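3. Written feedback in Year 8 and Year 9 technology lessons

3.1 Background to the marking change

Until the year of the study, the four schools in the Skarnetti partnership marked pupils' technology notebooks in much the same way. The teacher collected a set of books, wrote a comment at the foot of each finished piece of work and gave a grade for effort. Books came back one or two weeks later. By that time most classes had moved on to another unit, and the comments were seldom used. 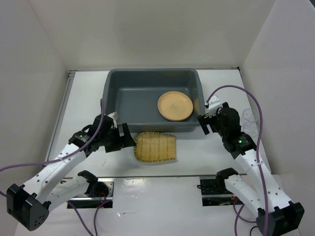
K. Wysocka
School of Education, Luronell College
Section 3 of the Rendar working paper on assessment in practical subjects. Revised April.

The change we studied was a small one. Teachers stopped writing end-of-unit comments and wrote one short question in the notebook while the unit was still going on. Pupils were given time at the start of the next lesson to answer it in writing. No grade was attached to the question or to the answer. Schools kept their own schemes of work, and no school was asked to teach a unit it would not otherwise have taught.

3.2 Sample and coding

Teachers in the four schools supplied 1386 notebook entries, each made up of a teacher's question and the pupil's reply where there was one. The entries came from 51 classes. All had at least one design unit and one unit on materials or control during the period. Entries were copied with names removed before they left the school.

Each question was placed in one of three groups. Recall questions asked for a term or a fact already taught. Process questions asked what the pupil had done or would do next. Reason questions asked the pupil to give grounds for a choice or a claim. Where a question did two of these jobs, it was coded by the part that came last, as pupils tended to answer that part. Replies were coded separately, by a second reader who had not seen the code given to the question.

Spelling and handwriting were ignored. One-word replies were kept in the sample. Replies that had been copied from the board were also kept but marked as such, and they are left out of the discussion of reasons below.

3.3 Observation and inference in pupils' replies

Of the reason questions that received a reply, 52 per cent drew a reply that gave grounds of any kind. The remainder repeated the claim in other words or described the object again. Teachers had expected the main difficulty to be vocabulary. In the notebooks the more common difficulty was that pupils did not separate what they could see from what they supposed. A pupil would write that a handle was "strong" or that a joint was "good" and treat this as something observed.

Figure 1. Gripper fingers, with the textured pads on their inner faces.
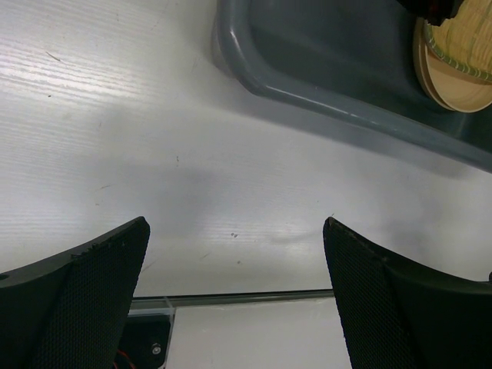
Teachers' questions made this better or worse depending on how they were worded. "Why is it a good design?" invites a judgement before anything has been noticed. A two-step question, asking first for a feature and then for what the feature might be for, drew fuller replies in all the schools. The difference can be shown with the object in Figure 1. A pupil can record that each black finger has a flat inner face with a fine texture, and that the two textured faces are turned towards each other across a gap. To write that the texture is there to stop things slipping is to go a step further, and a teacher would want that step marked with a word such as "may" or "probably". Pupils who had been taught to put the feature on one line and the suggested purpose on the next were more likely to do so without a reminder.

Some teachers found the two-step form slow to write. In one school the department printed the opening words on gummed slips and added the feature by hand. Another school wrote the question on the board and put only the pupil's target feature in the notebook. We did not find that either method changed the kind of reply received, although the number of classes using slips was small.

3.4 Use of lesson time

Answering the question took up the first part of the lesson, and this was the point on which teachers disagreed most. Those with single periods said that practical work had been squeezed, particularly in units where tools had to be set out and put away. Those with double periods raised it less often. Two departments moved the writing to the end of the lesson, while glue was drying or machines were being cleared, and reported fewer unanswered questions after the move. We have no matching figures from before it, so the report is given here as the departments made it.

The notebooks also show questions becoming shorter over the year. Early ones often ran to three or four lines and contained advice as well as a question. Later ones were usually a single sentence. Section 4 deals with how teachers described this in interview.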